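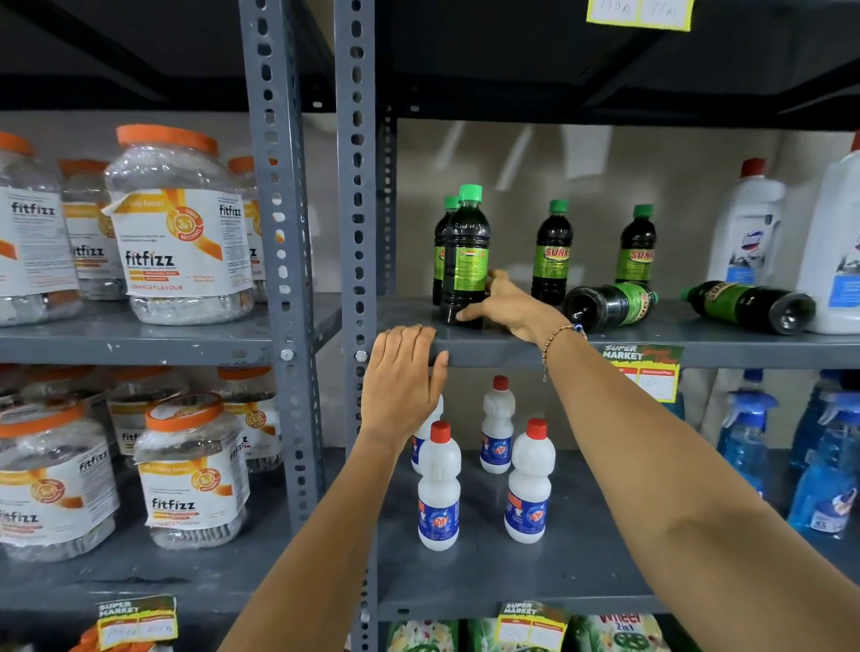

Hetora Price List

Shelf prices for packaged groceries, typed in from paper receipts. The table has 94 rows, one per product per shop, and covers February only.

Columns: shop, product, size, price, unit price. Prices include tax. Sizes are in ounces.

Known problems: 11 rows have no size. Sale prices are not marked.

Receipts were typed in by Milovan Georgiev. Send corrections to Hrvoje Vukadinović.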